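Notes for the talk at the Mulcahy Street hall, Nov 19, 2015
The new inspection rules for small food businesses in Viltivgate

Slide 1. Title only.
Good evening and thank you for coming after a working day. I know that several of you must go back to the kitchen, so I will speak for half an hour and then take questions. Please stop me if I say a word that is not clear. English is my third language and I prepare these notes in full, so I will look down often.

Slide 2. What changes in January.
From January the city will use one inspection form for all places that sell prepared food. Until now there were three: one for restaurants, one for bakeries and cafes, and one for takeout windows. The old forms did not agree with each other. A bakery with four tables could get two visits in the same month and two different results. The new form has 52 points, and it is the same paper for everybody.
(Hold up the form. Copies are on the table near the door.)

Slide 3. Who is covered.
The city list has 117 businesses on it. If you have a seating permit or a takeout permit, you are on the list. If you rent a shared kitchen, such as the Fandov kitchen, then the owner of the kitchen is inspected for the building and you are inspected for your own storage and your own papers. Many people asked me about this. Market stalls are not in this rule. They have a separate one and I do not know it well enough to speak about it.

Slide 4. Fees.
The yearly fee is $209. It includes the first visit and one return visit. A second return visit is paid separately, and the price was not published when I wrote these notes.
Say slowly: the fee is due with your permit renewal, not on the day of the visit. The inspector does not take money. If a person comes to your door and asks for cash, do not pay, and call the permit office.

Slide 5. Points that are new for restaurants.
Restaurants already know most of the form. Six points are new. I will read them and say a little about each.
One, the allergen sheet must be in the kitchen and also where the customer orders.
Two, refrigerator temperatures must be written down two times a day. A notebook is accepted.
Three, the dining room capacity must be posted near the entrance.
Four, delivery orders waiting for a driver must have their own shelf.
Five, staff coats and bags are kept away from dry goods.
Six, cleaning tools must have a fixed place.

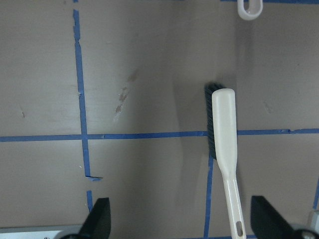 Slide 6. Cleaning tools, the sixth point.
Restaurants lost more points here in the trial visits than I expected, so I want to stay on it for a few minutes. The form asks two questions. Does each tool have a place, and is it stored off the floor? You do not need to buy special equipment for this. An ordinary brush with a pale plastic handle and an oval hole near the end, the same kind as on the slide, can go on a simple hook and that is enough for the second question. For the first question, put a label above the hook. Write what the tool is for: "prep tables," "floor," "drain." One cafe used the same word for two hooks and the inspector asked which was which. They kept the point, but it took a long conversation.
Do not store tools in the hand sink. It is a separate point and you will lose both.

Slide 7. The result card.
The card has three colors, as before. New is the date of the visit in large numbers. You must show the card where a customer can see it before ordering. For a takeout window this means outside, and I advise a plastic cover.
If you disagree with the result, you have the right to write to the office. The old card stays up while they read your letter. Keep a copy of the letter.

Slide 8. What we asked for and did not get.
I want to be fair to the city, they did listen. We asked that visits not happen between noon and two. They answered that inspectors must see the kitchen when it is busy, and I understand this, but for a place with two workers it is hard. They promised to try for the start or the end of lunch. It is not written in the rule.
We also asked for the form in other languages. Pilico, the print shop, offered to print translations at cost if someone prepares the text. Please see me after if you can help with it. I can do one language but not four.

Slide 9. What to do this month.
Take a copy of the form and walk through your own kitchen with it. Do it on a normal day, before you clean for the night. Mark what you do not understand and send it to me, I will collect the questions and bring them to the permit office in one letter.
Check that your permit shows the correct address. Two members found an old one.

Slide 10. Questions.
(If asked about food trucks: same answer as market stalls.)
(If asked about outdoor tables: counted in the capacity when the permit includes them. Check the page with the map.)
(The hall closes at nine. Chairs go back against the wall.)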